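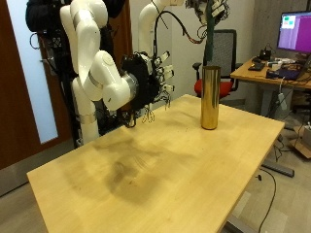
Tudar releases new planning software for two-arm robots

The software company Tudar has released a new version of Mallen, its motion planning program for robots with two arms and hands with several fingers. The main change is in how the program treats shiny objects, which have been a weak point for users since the first version.

A shiny, reflective surface, like the one on the gold cylinder in the photo, is difficult for a depth camera. The reflections change when the arm moves, and the measured shape gets holes or shows parts of the table as if they belong to the object. The older Mallen took these measurements as they came. The planner then often refused to find a path, or it kept the fingers too far from the object.

In the new version, the perception part gives each measured point a value for how much it can be trusted. Points with a low value are not deleted, but the planner keeps a wider distance from them until a second view is available. The company says that the planner now compares up to 1,000 possible paths for both arms before it selects one. In the old version, each arm was planned separately and the second one had to wait.

Tudar tested the release together with the engineering office Lacerda, in Bisness. The test set had 33 objects, among them vases, cans and kitchen tools. According to Lacerda, three of the objects still cause problems, all of them with a mirror finish and a narrow opening. Placing a long item into such an opening remains the slowest task, and the engineers recommend lowering the speed of the wrist by hand in the settings file.

Cables are also handled in a new way. Users can now draw a simple volume around the wires of the hand, and the planner will keep this volume away from the table edge and from the other arm.

The update is free for users who already have a license. Old project files can be opened, but the camera calibration must be done again. A version for mobile bases is planned for December.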